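Week 6 – Portion claims and how to read them

Furkley's survey says people eat less from small plates. It asked 761 people what they remembered eating. Memory is a poor scale, so treat the result with care.

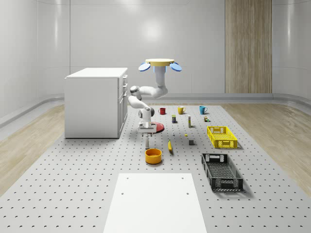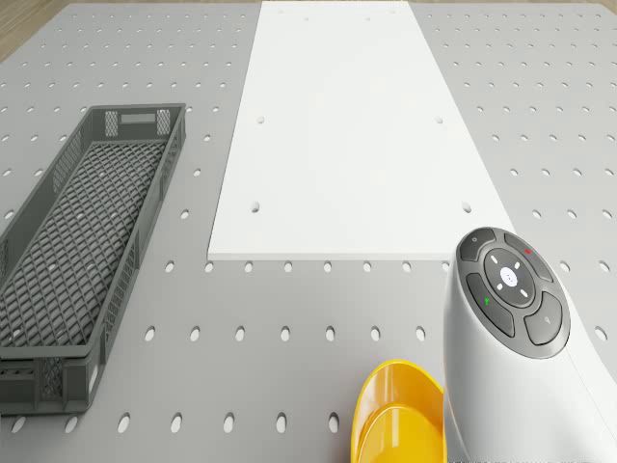
Reading time: 7 min

Galli's reply is better, though he only watched lunches for 60 minutes. Did anyone go back for seconds? He doesn't say. I'd want that before changing a centre's kitchen.

For the tutorial: read both, and write down one claim you don't believe and what would change your mind.

N. Haworth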